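6. Cable routing and first reach test

Do this section with the power off until step 5. You will need hook-and-loop ties, masking tape and a 2 mm hex key.

1. Check that the base is bolted down and that the foot plate doesn't rock when you lean on it.

2. Fit the gripper to each wrist. Tighten the screws a little at a time, working across the centre.

3. Run the gripper cable back along the arm. Leave a loop of slack at every joint and tie it loosely. A tie pulled tight at the elbow will wear through the jacket.

4. Turn each joint by hand through its full travel. If the cable goes taut anywhere, undo the nearest tie and feed in more slack.

Caution: The arms will drop when the brakes are released. Have a second person hold the forearm.

5. Power up and load the Dukance profile. Set the speed limit to 100 mm per second.

Note: Kuldeep Kanaujia's older profile, dated March, has left and right swapped. Delete it if it is still on your controller.

6. Jog each gripper down to its own side of the table. Stop at once if a cable snags.

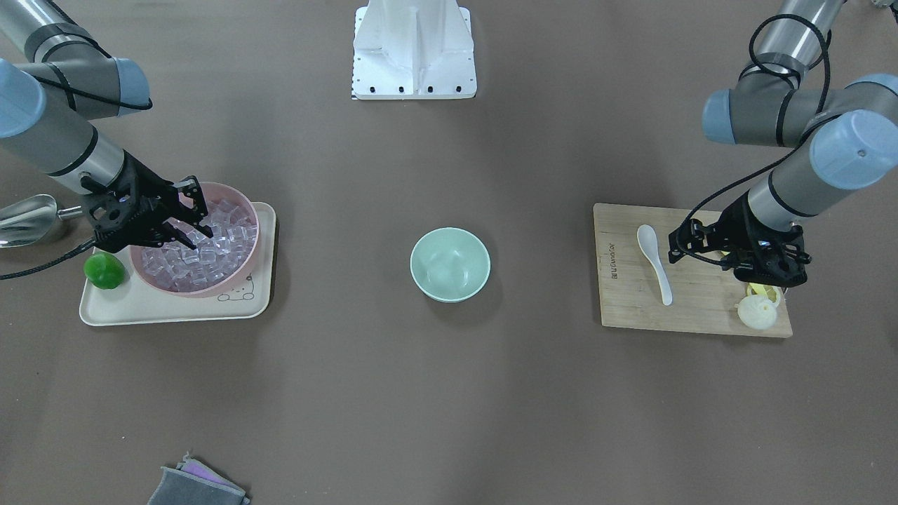

Table layout matters more than speed at this stage. Give each arm its own work area and leave open space between them, with at most one light item in the middle, like the mint-green bowl. Put small loose items such as ice cubes in a bowl on a tray, and keep a folded cloth on the table. Look at where the cables hang before you start a run, and move any tool lying underneath.

7. Save the two reach positions and carry on to section 7.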